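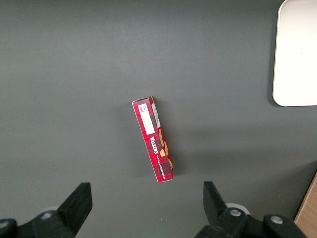

Karierte Schachtel auf grauem Tisch

Wer mit Marin Stoyanova über das Auswandern sprechen will, muss zuerst Tee trinken, daran führt kein Weg vorbei. Und wer ihren Tee trinkt, der bekommt auch Kekse, und wer die Kekse lobt (ich habe sie sehr gelobt!), der sitzt zwei Stunden später immer noch da und hat erst die Hälfte seiner Fragen gestellt. Ich habe es keine Minute bereut.

Elf Jahre hat sie in Hendton gelebt, einem Ort mit einer Hauptstraße, einem Bäcker und sehr viel Wind. Hingekommen ist sie als Übersetzerin für technische Handbücher. «Ich dachte, ich kann Englisch», erzählt sie und lacht. «Dann stand ich beim Bäcker, und die Frau hinter der Theke hat mich etwas gefragt, dreimal, immer freundlicher, und ich habe dreimal ja gesagt. Ich bin mit zwei Laib Brot und einer Torte nach Hause gegangen.»

Die Frau hinter der Theke war Zodwa Oosthuizen, und mit ihr begann eine Freundschaft, die bis heute hält. Sie war selbst einige Jahre vorher zugezogen und kannte dieses Jasagen offenbar gut. Am nächsten Morgen kam sie vorbei und fragte, ob die Torte geschmeckt habe. «Da habe ich geweint», sagt Marin. «Über eine Torte! Aber es war die erste Frage seit Wochen, die ich auf Anhieb verstanden habe.»

Was hat ihr am meisten gefehlt in der ersten Zeit? Sie überlegt lange und schenkt mir dabei noch einmal nach. «Die Geräusche. Zu Hause klappert immer irgendwo einer mit Geschirr, einer ruft aus dem Fenster, ein Radio läuft. In Hendton war es abends still, so still, dass ich das Radio angemacht und gar nicht zugehört habe.» Das Essen dagegen habe sie kaum vermisst, mit einer Ausnahme, nämlich der Paprikapaste ihrer Tante. Die kam einmal im Jahr, im Mai, mit der Post, in Zeitungspapier gewickelt und meistens heil. 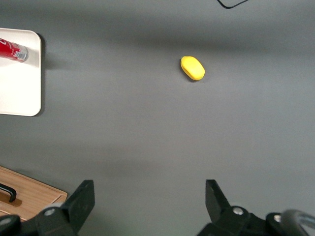
Gelb auf Grau, links eine weiße Schale

Natürlich reden wir auch über Geld. Mit 3.000 Euro Erspartem ist sie losgefahren, und 245 davon waren nach dem ersten Tag für eine Autoreparatur weg – «ein Anfang, den ich keinem wünsche, aber man lernt schnell die Nachbarn kennen, wenn man mit offener Motorhaube dasteht». Wer heute den gleichen Schritt plant, dem rät sie, vorher wenigstens einmal im Winter hinzufahren. Im Sommer sei schließlich jeder Ort nett.

Und das Zurückkommen? Da wird sie ein wenig leiser. «Das Weggehen hatte ich geübt, im Kopf, jahrelang. Beim Zurückkommen habe ich gedacht, das geht von selbst. Ich stand im Supermarkt und habe mich beim Kassierer auf Englisch entschuldigt, und er hat mir ganz langsam den Preis gesagt, wie einer Touristin.» Ein halbes Jahr habe es gedauert, bis sie wieder ohne Nachdenken geschimpft habe, beim Autofahren vor allem.

Mit Zodwa telefoniert sie jeden zweiten Abend, meistens beim Kochen, den Hörer unters Kinn geklemmt. Im Mai will sie wieder hinfahren, für drei Wochen. Was sie mitbringt, weiß sie auch schon: vier Gläser Paprikapaste, diesmal selbst eingekocht.

Zuletzt erschienen
Vusumuzi Nel und die Kunst, spät Klavier zu lernen
Lerato Magagula: «Mein Garten in Peslow war zuerst nur Kies»
Ein Winter in Ruawai
Nandi Sibiya über Briefe, die man nie abschickt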